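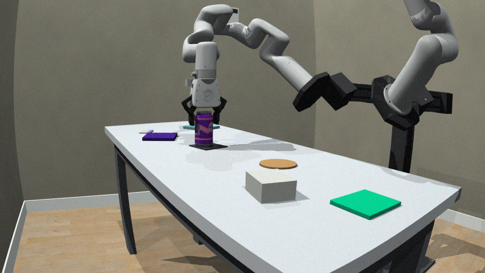 Wilma Ogilvie had the kettle on before I'd got my boots off, and by the time I found a chair she was already halfway into a story about a goose. I should say up front that I came to Brukdale to talk about sourdough rye and I went home knowing a great deal about geese. That's how it goes at the Ogilvie place.

If you've bought bread anywhere between here and Domitville in the past few years, you've probably eaten Wilma's. She bakes out of a converted dairy barn with her daughter Jeanie, and between them they turn out 447 loaves in a normal week (more in January, when everybody's cold and wants soup). The big dark one with the caraway is the one people drive for. I've done it myself, in sleet, and eaten a third of it in the car on the way back.

"I never meant to sell any," Wilma told me. "I was baking for the house, and then I was baking for Elspeth's house, and then Elspeth's husband told everyone at the feed store."

Elspeth's husband is Archie Cairns, and he doesn't deny it. He and Elspeth turned up while we were talking, let themselves in through the side door, and sat down like people who've done that a thousand times. "I told four people," Archie said. "It was a slow morning."

"It was the whole counter," said Elspeth.

So the barn came next. It had no water and half a roof, and Wilma says the first oven they put in there was so uneven that you could burn one end of a loaf and have raw dough at the other. They called it Strachan, after the previous owner of the farm, who apparently had a temper. They've since replaced it with a proper deck oven, but Jeanie still calls the new one Strachan when it's misbehaving.

Jeanie is the one who runs the starter these days, and I wanted to hear about that because mine keeps dying. I've killed three. She was very nice about it.

"You're feeding it too much and keeping it too warm," she said, before I'd even finished explaining. "Rye moves fast. Everyone treats it like wheat and then it's gone all sharp and soupy by lunchtime." She keeps hers stiff, almost like modeling clay, and feeds it at five in the morning and again at five in the evening. The jar lives on a shelf by the back wall, well away from the oven. I wrote all this down and I have been doing it since, and so far so good!

I asked where the original starter came from, expecting a great-grandmother and a steamer trunk. Wilma laughed at me. "A neighbor gave me a cup of his. He'd made it from a library book." She did once try to buy a fancy one by mail and it arrived leaking through the envelope, and she says the mailman still brings it up.

The neighbor's cup is now 30 years old, though, so I think it's earned a bit of respect by this point.

The newest face in the barn is Si-woo Yeo, who came for a weekend class and asked at the end of it whether they needed anyone for the early shift. He'd been working in an office and hated it. Now he starts at two in the morning and says he has never slept better, which I find hard to believe, but he did look very rested. He's the reason there's a barley loaf on the shelf. It took him most of a winter to get right.

"The first ones were like bricks," he said. "Jeanie used one to hold the door."

"It held it very well," said Jeanie.

I asked to try the current version and he cut me a slice about as thick as a paperback, with butter. It's nutty and a little sweet, and the crust has a proper crackle. If you see one, get one – he only makes a couple dozen at a time and they go early.

We talked for a while about money, because I'm nosy. Flour has gone up, and so has everything else. They mill some of their own now on a small stone mill called a Prokeck, which Wilma bought secondhand and which is, in her words, louder than church bells. A dark rye costs a bit more than it did last year. She worried over that for weeks, and then one customer complained, and he still comes in.

I did ask if she'd ever open a shop in Domitville. There's an empty storefront near the station and people keep telling her about it. She made a face. "I'd have to wear nice shoes," she said. Jeanie, I noticed, didn't say no. She was looking at the ceiling.

And the goose? The goose belonged to Archie, and it got into the barn through a gap under the door on the night before the harvest supper, with 94 rolls cooling on the racks. Archie maintains it only ate a few. Wilma and Elspeth both started talking at once at that point, and I gave up on my notes and had another slice.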